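Grerstead group puts out simulator update for fisheye wrist cameras

August 2023

A small software team in Grerstead has released the second version of Medina, its tabletop simulator for robot arms, and the big change is the cameras. Wrist views now get rendered with proper wide-angle bend in them, instead of being drawn flat and warped afterwards. Sounds minor. People who train grasping software on this stuff say it isn't.

The download went up in the early hours after a long night of last minute fixes, according to Mihret Asfaw, who leads the work. Free for teaching and research, paid licence for everyone else. Price for the paid one not changed from last time.

What Medina does, for anyone new to it: it builds a room, puts a table and an arm in it, drops a load of clutter on the table and lets your control code have a go. Boxes, cards, trays, small balls, a book. The background gets furnished too - desk, monitors, shelving, a door - as perception code that has only ever seen a bare grey room tends to fall over when it meets a real one.

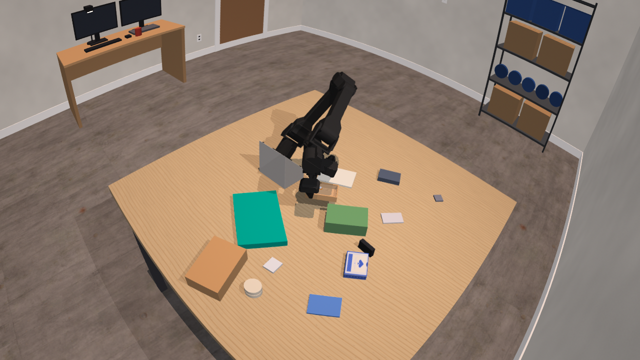 Asfaw's team had been getting complaints about exactly that since December. Users would train a detector on simulated wrist views, move it over to a real arm with a wide lens and watch it miss by a finger's width near the rim of the picture. In the middle it was fine. Out at the sides, hopeless.

"We were doing the lens as an afterthought," she said. "Render it straight, bend it, ship it. You lose detail where the bending is strongest and the depth values end up wrong as well. So we ripped it out."

The new renderer traces each pixel along the path the lens would give it. Depth, object masks and contact points all come out in the same bent geometry, so nothing has to be matched up later. Slower, though. On the team's own test machine a full room takes longer to draw than in the old version, and Asfaw didn't want to put a number on it until the next round of tuning is done. A cheaper mode is included for people who only need the table.

Shadows have had work too. Version one had a single soft light overhead and most things on the table looked as if they were floating. Now the light can be moved, and the arm throws its own shadow over whatever it's reaching for. Bevan Nepia, who wrote most of that part, said it broke his own demo the first time he switched it on. The planner was happy, the detector took the shadow of the gripper for an object and the arm tried very hard to pick it up.

He has left that demo in the release as a test case. It is called Flidlow, after the street his flat is on.

Also in the package: 241 ready made table layouts, up from a handful before. Each is a plain text file and can be edited by hand. Sizes, colours, weights, friction, where things start. The harder layouts put objects inside other objects, open boxes mostly, where the walls hide part of what the arm needs to see and the fingers have very little room to get in. These were asked for by Olga Yáñez at Desavwood, the sorting equipment firm, which has used Medina for its own picking software from early on and paid for part of the work this year. 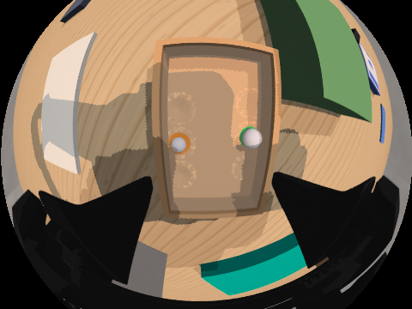
Yáñez said the firm's planner does well on open tabletops and badly in boxes, and that she would sooner find this out at a desk than on a customer's site. "A ball next to a wall is horrible. You've got one side you can't get a finger to, the shade is all over the place, and if you nudge it, it rolls. Our code used to just sit there replanning. It would time out and we'd get a log file full of nothing."

The log files are better now, she said. Version two records why a grasp was turned down - collision, reach, no view of the target - and shows it on a timeline next to the camera view. You can scrub back to the moment the planner gave up. Several users on the mailing list have allready called this the best thing in the release, ahead of the lens work, which seems to have annoyed Nepia slightly.

Not all good news. The Python interface has changed and older scripts will need editing. Camera settings have moved out of the arm file into one of their own, and anything which still looks for them in the old place will stop with an error. There's a conversion script, it handles most cases. It does not handle arms with more than one camera on the wrist, so those need doing by hand. Pilar Montecinos, who looks after the documentation, has put up a page showing old and new files side by side, and asks people to read it before writing in.

She also warned about mixed data. Anyone adding new wrist views to a set made with version one should keep the two apart, or re-render the old ones. The bend isn't the same and a detector trained on both will get muddled at the edges.

Known problems so far: thin cards sometimes sink a little way into the table if the time step is set too long. Stacked items can drift. The table-only mode forgets the light position when you reload a layout, fix for that is on the way. Two users have reported crashes on laptops with older graphics chips and the team is asking for more details from anybody who sees the same.

Next up is sound of contact and then soft objects, bags and cloth, though Asfaw would not be drawn on dates. Bautista Escobar joins the team to work on the soft objects side, having done his thesis on folding. He told us he plans to start with something easy. A tea towel, probably.

A training day is planned at the Grerstead office for new users, with 8 places, 6 of which had gone when we spoke to the team. It covers writing a layout from scratch, setting up a wrist camera and reading the new timeline. Bring your own laptop. Experience of Python needed, experience of robots not.

Existing licence holders can update from inside the program. Everyone else should go via the downloads page, where the old version will stay up for now for the sake of people in the middle of projects. Support for it carries on to the end of the year, bug fixes only, no new featuers.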